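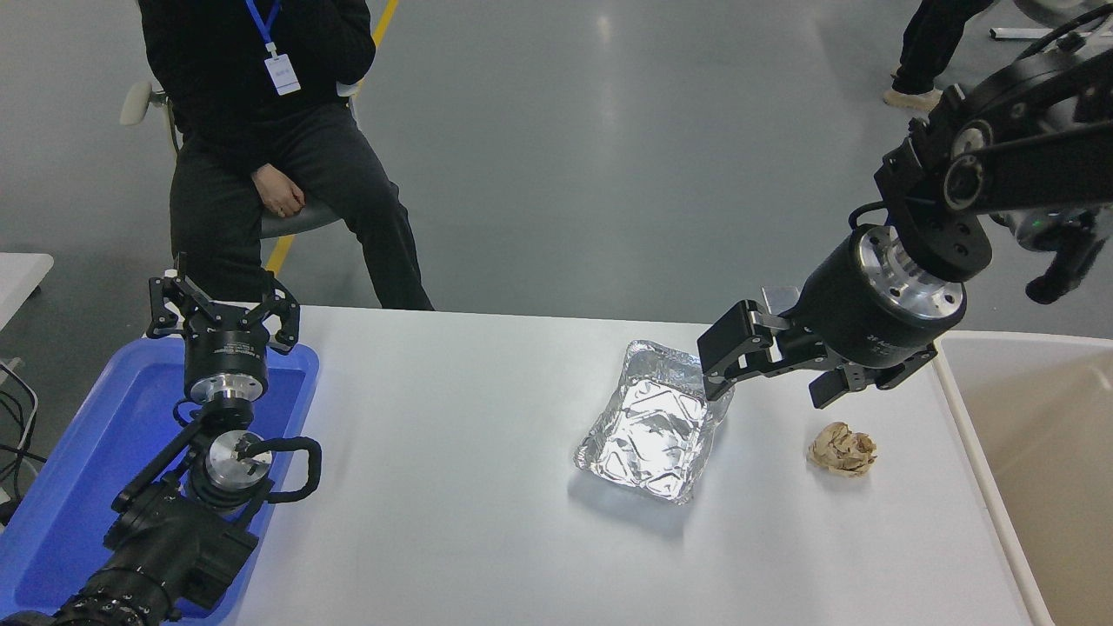

Rattana Ruangrit reckons you can tell everything about a workplace from what's in its bins after lunch, and she said so at our very first planning night, before we had a name or a lease or a single bin to our own names. I wrote it on the back of a parking receipt. It has sort of become our founding document, and I still have it stuck inside the cupboard door.

So, hello! We're Tekwood, and we help offices, schools and function rooms sort out what happens to the stuff left on the table when everyone's finished eating. Foil trays, paper wrap, sandwich bags, sauce tubs, the half a lasagne that someone swore they'd take home. We set up sorting stations, we train staff, we turn up and clear after big lunches, and we answer a frankly silly number of emails about whether a thing is paper or plastic. (Keep them coming. I mean it.)

How we got going

I used to run the kitchen side of a catering business, mostly trays of hot food dropped off at meetings. I loved the cooking and I was pretty good at the driving. What got to me was the pick-up. I'd come back for my gear in the afternoon and there'd be one enormous bin liner in the corner with the lot in it, foil and paper and lettuce all mashed in together, and I knew perfectly well that a fair bit of that could have gone somewhere better. I'd sent it out the door that morning looking lovely, too.

I started bringing my own tubs along. Only for my regulars at first, and only if they didn't mind me rummaging. Most didn't mind. A few got quite into it. One office manager began meeting me at the lift with her own pile already done, paper flattened and foil squashed up tight, and I thought, well, there's a job in this.

Rattana came in on the practical side. She's the one who made us weigh things. In our first year of paid clearing we handled 1,760 catering trays, and I only know that because she made a sheet for it and got cranky if I forgot to fill it in. We began with 4 clients on the books and a borrowed trailer - the trailer went back, the clients mostly stayed.

What we do all day

The biggest part of the work is tabletop clearing. We come in after a lunch, a conference or a school fete, set up our tubs next to the tables and work along. Foil in one, paper in another, food in the lidded one, and a last one for whatever can't be saved. It's nice work, if you've got the temperament for it. I put the radio on.

The second part is the Cudov station, our own set-up that stays with you. It's a bench with bins underneath and a plain top for scraping and flattening, and we build it to suit the room. We've got one in a staffroom that's no wider than a broom cupboard and another along a whole wall of a sports club. We don't put lids with little shaped holes on them. We tried those and people stood in front of them looking worried.

The third part is teaching, which I never saw coming and now like best. Our session is called Ditel and it goes for a bit over an hour, depending on how many questions there are. We tip a real lunch's worth of rubbish on a table and everyone sorts it with their own hands. Kids are brilliant at it. Grown-ups argue, especially over paper, and I've seen a very senior accountant refuse to let go of a muffin case.

A few things we get asked constantly

Does the foil have to be spotless? No, but scrape it out properly and give it a quick wipe or rinse if there's a lot of sauce on it. We do it with the used serviettes before those go in the food tub, which saves running the tap.

Should I squash the tray? Ask your council or whoever collects from you, as they don't all want the same thing. Plenty of places like foil gathered up into a decent-sized ball, so that small bits don't go missing in the sorting. We save ours up in a tub and squash it together at the end. It's enormously satisfying, by the way, and there's usually a queue.

What about paper that's been scrunched? Do the scrunch test first. Real paper stays scrunched when you let go of it and some of the shiny wraps spring back open. If it stays put and it's clean, we flatten it out again and it goes in with the paper. If it's greasy, ask whether your compost service takes it - ours does, plenty don't. And please open it up before it goes anywhere! People wrap things in paper. I have found olives, a teaspoon, a whole boiled egg and somebody's earring (returned, very happy customer).

Why are your tubs all different colours? We bought what we could afford at the time. Then people got used to them, and when we swapped in a matching set there was a small revolt at one of the schools, so back they went. We label everything in big letters anyway, and the labels are what count.

Will you tell us off? Never. I've put batteries in the wrong bin myself, and I heard about it for weeks.

Who we are

There are 6 of us these days. I do the bookings and most of the talking, as you'll have gathered. Rattana looks after the sheets, the scales and the routes, and can tell you to the gram what a foil tray weighs with and without its crust of cheese. The rest of the crew split the clearing and the bench-building between them, and everybody takes a turn at teaching whether they fancy it or not. New starters spend their first fortnight clearing tables with one of us alongside, and they get to pick the radio station, which I've regretted once or twice.

We work out of a shed behind the Kaczmarczyk building, through the side gate and past the bike racks. The front half is benches and tools, and the back half is where the tubs get washed. There's a kettle, a good one, and visitors get the chair with arms. If you're coming by car, please don't park across the roller door, as the van goes in and out all morning.

What we won't do

We don't take garden waste, paint, or anything from a worksite. We don't do skips. We also won't give you a certificate for the wall, though people do ask. You'll get our sheet at the end of each month with your weights on it, good or bad, and if your numbers have slipped we'll come in and have a look at why. Usually it's something dull, like the bin having been shifted behind the door when the carpet was cleaned.

Working with us

A one-off clear needs 9 days' notice if you can manage it, and less if you catch us in a quiet patch. May is always flat out with school events, so get in early for that. For a Cudov station we'll come and measure up for free and have a bit of a stickybeak at what you're throwing out now. Don't tidy up for us beforehand. Everyone does, and then I'm standing in a gleaming kitchen trying to guess.

If you're after a Ditel session, tell us how many people you've got and what sort of lunch they usually eat, and we'll try to match the rubbish to it. It goes down much better when they recognise their own wrappers.

You can ring, email or just wander in through the side gate while the roller door's up. And if you've got a mystery wrapper on your desk right now, flatten it out, take a photo and send it through. Rattana has a folder.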